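Equipos de sobremesa reacondicionados Skonix - Serie Torre

Skonix pone a disposición de centros de enseñanza, archivos y pequeñas administraciones una serie de ordenadores de torre reacondicionados en su taller de Dollbridge. Cada unidad se entrega con ficha técnica individual y garantía de 3 años.

El almacenamiento se suministra en disco de 3,5 pulgadas, con borrado certificado previo.
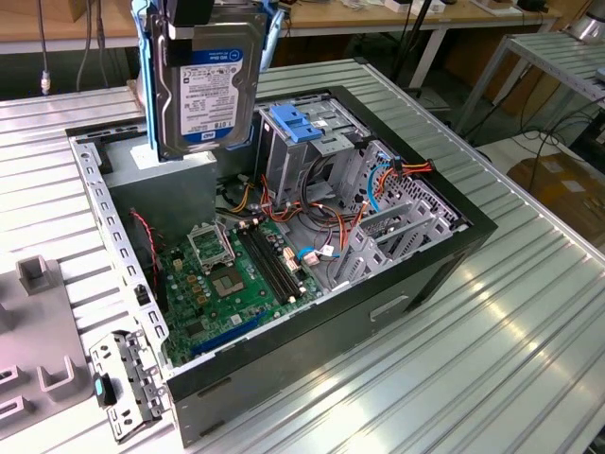
¿Puede solicitarse el equipo sin sistema operativo?
El pedido admite ambas modalidades; basta indicarlo en el formulario, y el plazo de entrega no varía.

Condiciones de suministro

Pedido mínimo: 5 unidades. Plazo de entrega: 60 días naturales. Los portes a Clurkirthorpe y su comarca están incluidos - el resto de destinos se presupuesta aparte. Desde abril se han servido casi 2.381 unidades.

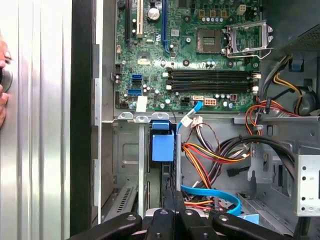
Grímur Egilsson comenta que su centro recibió el lote completo dentro de plazo, aunque echó en falta una copia impresa de las fichas técnicas.

Las fichas impresas se remiten ahora sin cargo a quien las solicite. La distribución corresponde a Lykkegaard, que atiende asimismo las devoluciones.

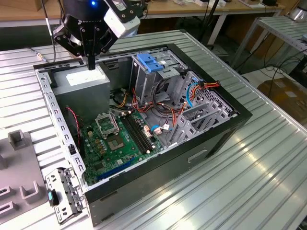 Toda devolución deberá comunicarse por escrito, con indicación del número de serie y del motivo. Los equipos se enviarán en su embalaje de origen. Tarifas vigentes desde el 15 dic 2020, impuestos no incluidos.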